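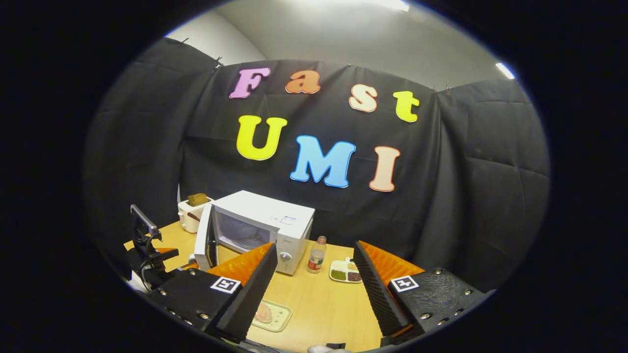 4.2 Door state estimation

The Trevum planner needs the state of a hinged door before it can choose the next motion. Our estimator takes one wrist view and returns a door angle and a confidence score. It runs at 8 Hz, and each estimate is passed to the planner with the finger opening, read from the square markers on the two fingers. When the door is fully open and the glass turntable plate can be seen inside the microwave, the planner may select a placing motion. The fingers are spread wide in such a view, so they hide little of the oven. We trained the estimator on 1000 labeled views and held out 500 for testing.

Partly open doors gave us more trouble. The door face is plain white and offers few features to track, and the fingers often overlap the part that matters most, the handle.
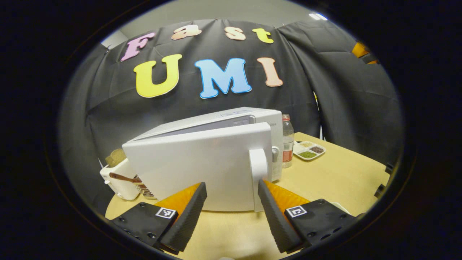

Trastau Institute, Manipulation Software Group

Figure 3. Partly open door with the right fingertip over the lower part of the handle.

In views like Figure 3 we mask both fingers before the angle is computed. The mask comes from the marker poses and a fixed model of the gripper. If the mask covers more than 40 percent of the handle region, the estimator keeps its last angle and lowers the confidence score. The planner then asks for a new view and holds the current motion. Lens distortion is corrected first, as the door edges curve in the raw view.

Related items
Gallidance: a log viewer for wrist camera data
Marker pose filtering in Tawfik
Theda Rieger: notes on planner timeouts

This site uses cookies. Accept | Settings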